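# Brick, Metal and a Good Water Cooler

The old Ploritz building in Sedell was put up to store seed, and I've been trying to get inside it for years. The ground-floor workroom is everything I hoped for! It covers 2,000 square feet, and the first thing you want to do is go put your hand on the wall. The brick is tan, red and brown with nearly black ones scattered through it, the kind of speckle you can't get from a new batch no matter what the catalog promises.
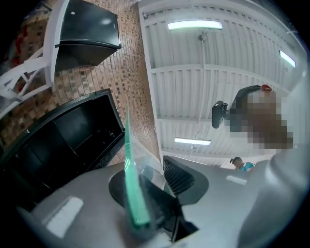
*A black bin in front of the old speckled brick, near the white metal framing.*

What I love is that the room has been left to be a workroom. The furniture is mostly white and black, the tables are plain, and the storage goes underneath on simple white metal frames. Everything dark looks crisp against all that white, and the brick keeps it from feeling like a clinic. I've seen so many conversions where the walls were scrubbed until they looked like wallpaper, and this one still has some grit to it.

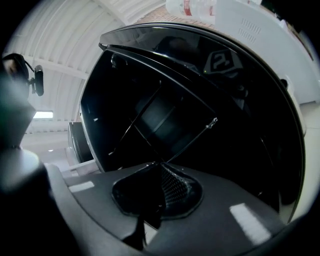 **Should you seal old interior brick?**
Only if it sheds dust, and then with a breathable sealer tested on a small patch first. A glossy coating can trap moisture and will change the color for good.

Underfoot it's white tile, a brave choice for a place where people make things. It bounces the light back up and makes dropped screws easy to find — I'm converted. The floor took 105 boxes of tile, laid in March, and the boxes came by way of a supplier in Egan who nearly sent the beige.

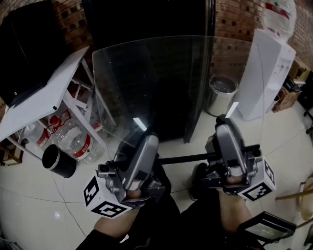 *The water corner, with the dispenser and silver trash can along the brick.*

I'm a big believer in a water cooler you have to walk to. It gets people up from their tables, and by the wall it stays clear of the work.

Then look up. The ceiling is ribbed metal painted white, with broad beams crossing it and long fluorescent fixtures hung below. 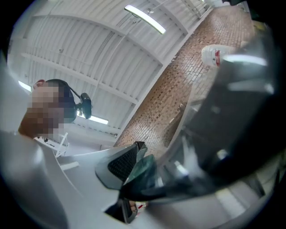
Painting it was the biggest job in the whole conversion, and it took 362 hours, most of them spent on ladders with a sore neck. The color is an off-the-shelf white from Clolirow, flat finish, two coats. If you have a metal ceiling hiding above dropped panels, go poke your head up there this weekend. You may want it back.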